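A morning with the floor robot at Trellell

Ultlow runs a small test apartment on the edge of Trellell, and twice a year it lets outside people in to look at how its home robot is set up and kept going. I went to the winter visit. The group was small enough to fit in the hallway, and the whole thing took 90 minutes including coffee.

The apartment is lived in during the day by whoever is on shift, and it looks that way. There is a kitchen, one main room, a utility closet and a bathroom we didn't see. The robot is called the Huet. It drives on wheels, carries a camera at its head, and spends its day picking things up off the floor and sorting them. There is one Huet at Trellell. A second was there until June and has gone to another site.

We started at the dock, in the utility closet. The dock is a charging plate bolted to the wall at ankle height with a strip of reflective tape on either side. The technician showed us how the robot backs onto it and what happens when the tape gets dusty, which is that it misses by an inch and tries again until somebody wipes the tape. Wiping the tape is the first item on the daily sheet. The second is checking the wheels for hair. The sheet has 19 items and takes one person most of a coffee.

After that we talked about thresholds, and this was the part I had come for. I look after two delivery carts at work and our worst problem is a door strip between the loading area and the hall.

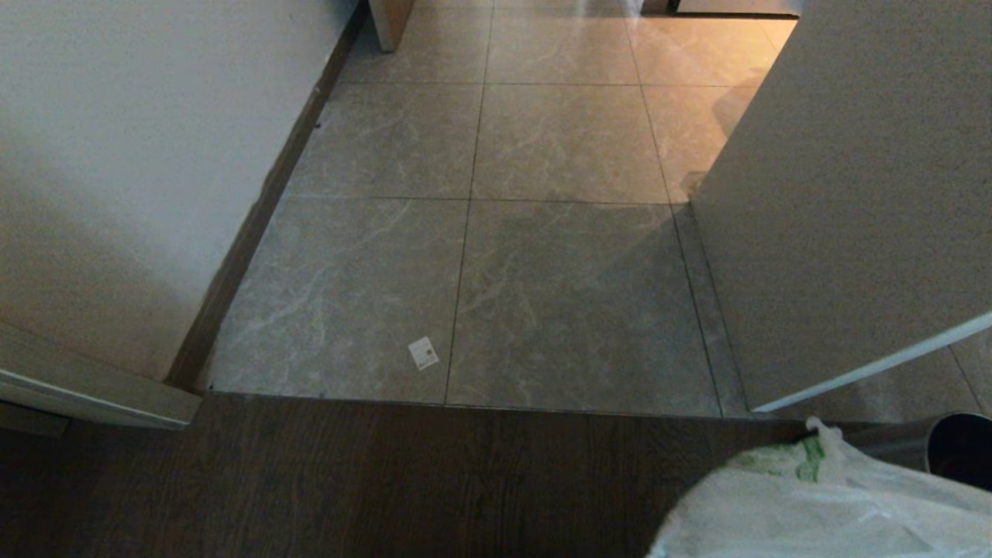

Flillonitz Site Visits
Posted 2 Jan 2024
Filed under: Robots, Maintenance

Dark wood meets gray tile at a doorway in the apartment, with a thin, slightly raised edge along the join. The wheels have to climb that edge each time the Huet goes through. Ultlow's setup rule is to cross it square, at low speed, with the arm folded. If the robot comes in at an angle, one wheel goes up before the other and the head camera swings, and the map picks up a small error that has to be cleared later.

The door matters too. A white panel that swings toward the wood side takes up a good part of the opening, so the doorway is stored in the map twice, once with the door fully back and once with it partway. The robot picks whichever fits what it sees. If neither fits, it stops and asks.

Light was the other topic. The wood side can be dim while the far tiles shine, and the tile has pale veins running all through it. A small white paper label lying on a tile like that is hard to pick out. So is a crumpled, see-through plastic bag, especially one leaning against a bin, where the robot has to decide where one thing ends and the other starts. The technician sets the camera exposure by hand for this doorway and checks it whenever a bulb is changed.

The log for the current set of wheels stood at 2,937 threshold crossings. The rubber had a shiny band on the inside edge but no cuts. They turn the wheels around when the band gets as wide as a thumb, and replace them when it happens on the other side. A wheel swap needs one hex key and a block to rest the base on. We watched one being done. The slow part was getting the cable cover back on without pinching the encoder wire.

Calibration comes after any wheel work. The robot drives to a printed card taped to the kitchen wall, looks at it from three distances, then goes back to the dock. If the numbers are off by more than the limit on the sheet, the technician loosens the axle clamp and starts over. It passed on the second try while we were there.

I asked about fitting a ramp over the strip. They had tried a rubber one. It shifted on the tile, and the robot kept reporting it as an object to be picked up. They took it out and slowed the approach instead. I have since cut the speed on our carts at the loading door, and I plan to try storing the door in two positions as well.

Visits are free but you have to sign up ahead. Wear shoes you can slip off. Parking is behind the building, and the entrance is the side door next to the bike rack.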